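Stavros Drakos
February 28, 2025

1/ The Raniria poll on sports viewing is making the rounds again, so a few grumbles from someone who reads the methodology page first.

2/ Headline: 60% of adults "plan to follow" the Kimaro Cup this October. Plan to. I plan to clean out the garage.

3/ Look at the question wording. "Follow" covers watching a match, checking a score, or seeing a clip on your phone. My aunt would count, and she thinks offside is a parking rule.

4/ It was an online panel, too. People who sign up to answer surveys on the internet are pretty likely to be people who watch stuff on the internet. The report gives that one line, in the footnotes.

5/ Then there's the 40% who say they'd pay for a streaming pass. Pay how much? The question never gives a price. Try it again with a number in it and let me know how many are left.

6/ Kurniawati Sitompul asked me if the trend is at least worth something, being up 5 points on the last round. Maybe. The last round asked about "watching" and this one asks about "following" – you can't change the question and then draw a line between the two answers.

7/ Also, Gevinora paid for the survey and Gevinora sells the streaming pass. It doesn't make the numbers wrong. It does make me want to see the full tables, which I asked for and haven't gotten.

8/ What I'd trust more: actual viewing figures, match by match, once the thing is over. Boring, late, and much harder to put in a press release. 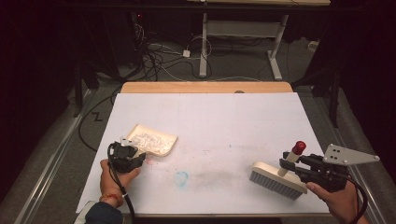
9/ A couple of you asked about the Lulito attendance forecast. Same problem, it's built on "intend to go" answers. I'll read it properly and post on it separately.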